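Participants wanted: wrap things, badly, for science

The Zolter group in Trasorville is looking for 12 people to spend an afternoon teaching two robot arms how to handle transparent film. You need no technical background. Experience of losing an argument with a roll of cling film is welcome and will not be verified.

Our method is simple enough to explain on a bus. You steer both arms by hand controllers, we record what you do, and a policy is trained on the recordings. Last year's study, led by Corina Gisler, used 220 recordings from our own staff and got the arms to wrap a small ball in 13 of 30 attempts. We were rather proud of this until Hagos Endale pointed out that all of us wrap in the same way, having learnt it from Hagos. We now want to know whether recordings from strangers, with all their strange habits, give a better result than recordings from us. Florian Moser has bet against you. He is often wrong.

What you would do: a short practice, then some 30 wraps with breaks. Plastic clings, folds over on itself and is hard for a camera to see, so expect to fail a fair bit. Please don't tidy up your technique for our benefit. Failed attempts are kept and used as well.

You should be over 18, able to use both hands, and free on a Friday in February from 13:00. Glasses are fine. Previous robot operators, sadly, are not.

We offer a voucher for the Pfister canteen, travel costs within Trasorville and coffee of a quality we decline to discuss.

To sign up, write to Gion Lüthi at the Zolter front desk with the subject line "Film". He replies to everyone, eventually.
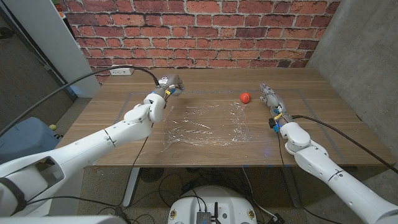 The two-arm set-up with plastic film and ball, inside the taped work area.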